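Kapitel 17
Die Zugfeder: Kraft auf Vorrat

Lernziele
Nach diesem Kapitel können Sie
den Aufbau eines Federhauses erklären und seine Teile benennen,
eine Drehmomentkurve lesen und ihre drei Abschnitte deuten,
Handaufzugs- und Automatikfeder am äußeren Ende unterscheiden,
beurteilen, wann eine Zugfeder ersetzt werden muss.

17.1 Ein Band aus Stahl und was darin steckt

Ziehen Sie einmal eine mechanische Armbanduhr von Hand auf, ganz langsam, und achten Sie nur auf die Fingerspitzen. Am Anfang dreht sich die Krone fast von selbst. Dann kommt ein leiser Widerstand dazu, der über viele Umdrehungen kaum zunimmt, und am Schluss wird es innerhalb weniger Klicks richtig fest. Was Sie da spüren, ist eine Kennlinie! Sie haben gerade mit Daumen und Zeigefinger gemessen, wofür wir in diesem Kapitel noch Papier, Stift und ein Prüfgerät brauchen werden.

Über Hemmung und Unruh werden ganze Bücher geschrieben, und das völlig zu Recht, denn dort tickt es, dort schwingt es, dort schaut jeder zuerst hin. Die Zugfeder dagegen sitzt unter einem Deckel. Man sieht sie im Betrieb nie. Trotzdem kommt jede einzelne Schwingung, die Sie in den Kapiteln davor berechnet haben, aus diesem einen aufgewickelten Band, und wenn es schwächelt, hilft die schönste Spirale nichts. Ich gebe gern zu, dass dies mein Lieblingskapitel ist.

Der Aufbau ist schnell beschrieben. Eine flache Dose, das Federhaus, trägt an ihrem Umfang eine Verzahnung, die in den Trieb des Minutenrads oder des Großbodenrads greift. Durch die Mitte läuft der Federkern, eine kurze Welle mit einem kleinen Haken. In diesen Haken greift das innere Ende der Feder ein, das äußere Ende stützt sich an der Wand des Federhauses ab. Beim Aufziehen dreht sich der Kern und wickelt das Band um sich herum. Beim Ablaufen steht der Kern still, gehalten von Sperrrad und Sperrkegel, und die Trommel dreht sich. Aufzug innen, Abgabe außen – deshalb läuft die Uhr auch weiter, während Sie sie aufziehen.

Merken Sie sich diesen Satz gut, er wird in der Prüfung gern abgefragt: Im abgelaufenen Zustand liegt die Feder an der Wand, im aufgezogenen Zustand liegt sie am Kern. Sie füllt dabei nach einer alten Werkstattregel ungefähr die Hälfte des freien Raums. Wäre sie zu lang, fehlte ihr der Platz zum Abwickeln, und die Gangdauer würde trotz des längeren Bandes kürzer. Viele Lernende vermuten das Gegenteil, und es lohnt sich sehr, den Versuch am Übungswerk selbst zu machen.

17.2 Die Kurve

Tragen wir das Drehmoment über den Umdrehungen des Federhauses auf, entsteht eine Linie mit drei Abschnitten. Vollaufgezogen beginnt sie hoch und fällt steil ab. Es folgt ein langer, sanft geneigter Teil, und in ihm soll die Uhr ihre Arbeit verrichten. Kurz vor dem Ende stürzt die Linie wieder ab, die Amplitude der Unruh bricht ein und der Gang wird unzuverlässig.

Unser Übungswerk, das Kaliber Varner 2723, eignet sich für die Messung wunderbar. Es hat ein einzelnes Federhaus, einen gut zugänglichen Sperrkegel und eine Gangdauer, die in einen Unterrichtstag und eine Nacht passt. Im Datenblatt stehen 30 Stunden. In unserer Messreihe lief das erste Exemplar 29 Stunden, und daran ist nichts auszusetzen, wenn man bedenkt, dass es durch viele Hände gegangen ist. Interessanter als die letzte Stunde ist ohnehin die Frage, wie flach die Linie in der Mitte verläuft. Legen Sie die Kurve Ihres Werks neben die des Nachbartisches – die Unterschiede sind verblüffend, auch bei gleichem Kaliber!

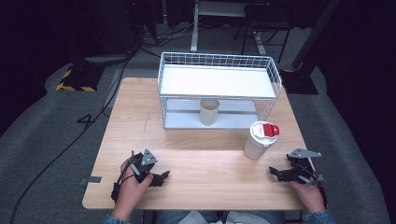
Walid Abu Hammour widersprach mir an dieser Stelle in einem Brief zur ersten Auflage: Die flache Mitte werde in Lehrbüchern überschätzt, schrieb er, denn eine gut eingestellte Unruh verzeihe einen sanften Abfall ohne Weiteres, und was er am Werktisch wirklich fürchte, sei eine Feder, die ruckt. Ein Ruck zeige sich in keiner geglätteten Kurve, wohl aber im Diagramm der Zeitwaage, und wer nur den Mittelwert anschaue, suche den Fehler danach drei Tage lang im Räderwerk.

Ich habe mich über diesen Einwand sehr gefreut und den Abschnitt umgeschrieben. Er hat recht! Reibung zwischen den Windungen, ein trockener Deckel, ein verkanteter Federkern: All das erzeugt kurze Sprünge im Drehmoment. Wir werden deshalb in 17.5 zweimal messen, einmal grob über die ganze Gangdauer und einmal in kleinen Schritten über nur eine Umdrehung.

17.3 Das äußere Ende

Bei Handaufzugsuhren ist die Feder außen fest eingehängt, meist mit einem Zaum, der sich gegen eine Nase in der Wand stemmt. Ist alles aufgewickelt, geht es nicht weiter. Den harten Anschlag am Ende des Aufziehens kennen Sie aus dem kleinen Versuch zu Beginn.

Eine Automatik darf so nicht gebaut sein. Der Rotor liefert Energie, solange der Arm sich bewegt, und fragt nicht, ob noch Platz ist. Hier sitzt am äußeren Ende ein kräftiger, nach außen gespannter Bügel, der Schleppzaum, der sich durch Reibung an der Trommelwand hält. Wird das Moment zu groß, rutscht er ein Stück weiter, fasst wieder und hält. Eine Rutschkupplung in einem Raum, der kleiner ist als ein Hemdknopf – ich finde das bis heute hinreißend.

Damit sie funktioniert, braucht die Wand das richtige Fett an den richtigen Stellen. Zu viel davon, und der Zaum rutscht zu früh. Die Uhr bleibt dann nachts auf dem Nachttisch stehen, obwohl sie den ganzen Tag getragen wurde. Zu wenig, und er hält zu lange. Die Unruh schwingt so weit, dass der Hebelstein von außen gegen die Ankergabel schlägt, und die Uhr geht plötzlich stark vor. Man nennt das Prellen. Beide Fehlerbilder begegnen Ihnen in der Reparaturannahme häufiger, als Ihnen lieb sein wird, und beide werden gern dem Rotor oder der Spirale angelastet.

Werkstattnotiz
Zugfedern werden mit dem Federwinder eingesetzt, nie mit den Fingern. Von Hand eingedrehte Federn verziehen sich leicht kegelförmig und schleifen dann an Boden und Deckel. Neue Federn kommen meist im Transportring und werden aus diesem direkt in die Trommel gedrückt. Prüfen Sie vorher die Wickelrichtung! Das Kaliber Varner 2723 wickelt rechts, das später behandelte Helthorpe links.

17.4 Ausblick: Gleichmäßige Kraft

Schon die frühen Uhrmacher litten unter der abfallenden Kurve, und ihre Antworten darauf gehören zum Schönsten, was die Feinmechanik zu bieten hat. Die Schnecke mit Kette übersetzt die nachlassende Kraft über einen wachsenden Hebelarm. Die Stellung mit Malteserkreuz sperrt Anfang und Ende der Kurve einfach weg und lässt nur die brauchbare Mitte übrig. Das Zwischenaufzugswerk spannt in kurzen Abständen eine zweite, kleine Feder und macht das Räderwerk vom Zustand der großen unabhängig. Moderne Legierungen haben vieles davon in der einfachen Armbanduhr überflüssig gemacht, denn eine rückwärts vorgeformte Feder in S-Form liefert von sich aus eine viel flachere Linie als das blaue Stahlband von früher.

Aufgaben zum Einstieg
Öffnen Sie das Federhaus Ihres Übungswerks nach der Anleitung im Anhang und skizzieren Sie die Lage der Feder im abgelaufenen Zustand.
Bestimmen Sie die Zahl der nutzbaren Umdrehungen und vergleichen Sie mit dem Datenblatt.
Eine Kundin berichtet, ihre Automatikuhr gehe nach langen Spaziergängen deutlich vor, sonst aber gut. Formulieren Sie eine Vermutung und beschreiben Sie, wie Sie diese mit der Zeitwaage überprüfen.

Für die Messung in 17.5 benötigen Sie ein vollständig abgelaufenes Werk. Entspannen Sie die Feder am besten schon am Vortag, immer über die Krone und mit zurückgehaltenem Sperrkegel.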